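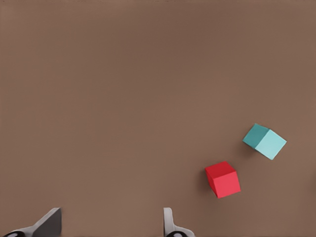 Figure 7.1 Two small cubes on a plain brown surface.

Chapter 7
Where Does the Time Go? Waiting, Stock, and the Small Warehouse

Most people who run a small warehouse will tell you they are short of space. Walk through with them and you will find a shelf of winter gloves in March, a pallet of something a former manager was very excited about, and a desk that has been "moving next week" since the building opened. Space is seldom the trouble. The trouble is stuff that sits still.

This chapter is about stuff that sits still. The trade calls it inventory, a word that makes it sound as if somebody meant it to be there.

We begin with Cuadros, a seller of replacement drawer handles and hinges. When Citlali Medrano took over its stockroom, the computer listed 1,263 separate products. She printed the list, carried it through the aisles, and marked each line with the date of its last sale. It took her 9 working days and most of a box of pencils. By the end she had learned that a small group of products brought in nearly all the orders, that a much larger group sold now and then, and that the rest had settled in for good.

Cuadros had been treating all of these in exactly the same way. A hinge that sold every hour had the same size bin, the same reorder rule, and the same yearly count as a brass knob shaped like a pineapple. The pineapple was always in stock. The hinge often wasn't, and customers are oddly hard to console with a pineapple.

Sorting before counting

Medrano's first change was to sort the stock by how often it moved. Fast items went near the packing bench, slow ones to the back, and anything that hadn't sold in 18 months went on a list for the owner, who read it with his hand over his eyes. Section 7.2 sets out the method in full, with the arithmetic.

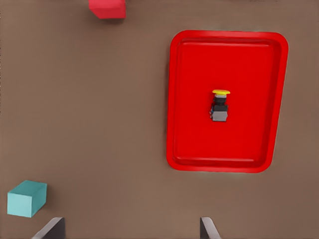 Figure 7.2 A red tray with rounded corners on a brown tabletop, seen from above.

Her second change was to alter how each group was counted. The fast items were checked weekly. The slow ones were checked once a year, as before, by whoever had failed to book that week off. Stock records improved, and so did the mood in the aisles, although only the first of these appears in the company's figures.

Three terms need to be clear before we go on. Lead time is the gap between placing an order with a supplier and having the goods on your shelf. Safety stock is the extra you hold in case the lead time turns out to be a work of fiction. The reorder point is the level at which you stop hoping and place the order. Students tend to mix up the last two - so do managers, but managers are not graded on it.

As you read, keep in mind a stockroom you know. A kitchen cupboard will do. If it holds four open bags of rice and no salt, you already have the material for the first exercise.

Related chapters and cases
Chapter 6: Forecasting Demand, or Guessing Politely
Chapter 8: Suppliers and Their Promises
Case: Dredodon and the Two-Day Delivery
Case: Illach Moves Its Loading Dock
Case: Returned Goods at Bruvar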